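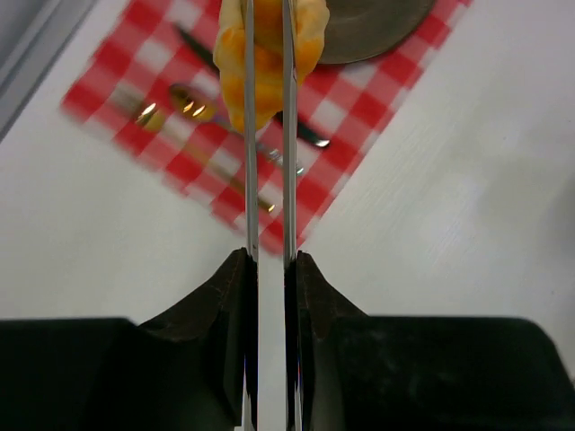
Gripper trials, week two -- quick notes before I forget everything

OK so the Plirnex fingers are staying on for now. Long thin metal ones, parallel. Asger wanted the Vundano soft pads back after the first day and we did swap for an afternoon, but the pads are so wide they bump the plate every time you go for anything near it. Thin fingers get in between. Done, decided, sorry Asger.

Table setting task is the main one now. Checkered cloth, plate, knife, fork, spoon, and the bread. Bread is the good test. Squashy, lumpy, no two sides the same. Anything can pick up a block.

Numbers so far: 38 tries with the Plirnex set, 22 with the Vundano. Not a fair fight yet, I know. Ditte is evening it up this week so please dont quote those to anybody upstairs.

Grip force -- we were way too high. Ketill turned it down and then down again and the bread stopped coming out with a waist. Setting is on the whiteboard, please leave it alone. If you need more for the cutlery, save it as a seperate profile and put your name on it.

Wrist camera: still arguing. What we like is seeing both fingertips and the gap between them. What we don't like is that whatever you're holding hides half of what you're about to put it down on. Aksel says add a second camera from the side. Poul says fix the approach angle first, costs nothing. Trying Poul's way until 30 Sep 2023, then we look again.

Also blur. Pattern on the cloth goes soft on fast moves and the fork is bad for it too. Slower wrist helps. More light probably helps more. Lamp is ordered.

Controller: old Ragnarsson box is fine, boring, keep it. The new one dropped its connection twice and I lost a whole morning. Cable maybe. Ditte has the logs.

Want a turn on the arm? Sign-up sheet is by the door, 24 slots left in September, mornings go first. Bring your own bread, we keep running out.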